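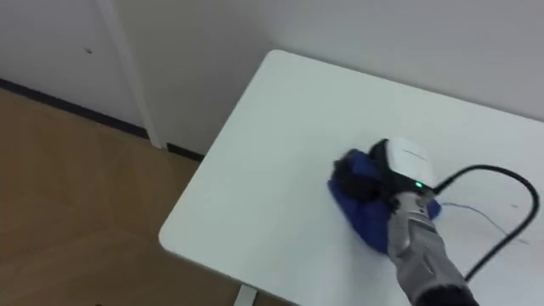

Doaa Ait Brahim swears you should never use a dry cloth on a white table, damp only, and wrung out till it stops dripping. She's right mostly. Dry just pushes the crumbs around and the grit leaves those fine gray lines you only see when the sun's low.

White tables. Had one in the Folthorpe flat, have one now. Notes so far, no particular order.

Cloth color. Dark blue one is fine on white as long as it's been washed a few times first. New dark cloths bleed. Put it in a bowl of warm water for an hour, if the water goes blue, wash it again, then again. Don't leave a new one sitting wet on a matte top overnight. Ask me how I know.

Fold it, don't bunch it. I bunch it. Everybody bunches it. But folded in quarters you get eight clean faces out of one cloth and the pressure is even. Bunched up you get streaks and you miss the bit next to the wall.

Start at the wall side, pull toward you. Crumbs go in your other hand, not on the floor. Rounded corners are easy, go round in one swipe. Underside of the edge gets sticky, check it with a finger, particularly if kids eat there.

Matte is not gloss. Matte holds onto coffee, tumeric, pen. No scouring powder, no green side of the sponge, you'll get a shiny patch and it stays shiny. Baking soda paste, thin, leave it ten minutes, wipe off. For pen, rubbing alcohol on a cotton ball, try it underneath first.

Dish soap: one drop. One. More than that and you're rinsing all afternoon, and the film it leaves picks up dust.

Spray goes on the cloth and not the table if there's anything with a cord nearby. Lift cords, wipe under, put them back once the top is dry. Cords leave a gray line on white if they sit in one spot for months, alcohol takes that off too.

Wall behind the table: same cloth, clean face, hardly any pressure. Flat paint comes off if you rub it. Found that out in May, still have the spot.

Washing the cloths. Hot, no fabric softener, it makes them smear. Hang them open, dont leave them wadded in the sink or they smell by next morning. Boil for five minutes if they already do.

Sutrisno Wattimena wrote in to say vinegar, 200 ml to a liter of water, for the greasy film by the stove end. Tried it. Works ok, stinks for a bit. Not on stone, obviously, and not anywhere near bleach.

Next one is chair legs and the felt pads that keep falling off. Still testing glues.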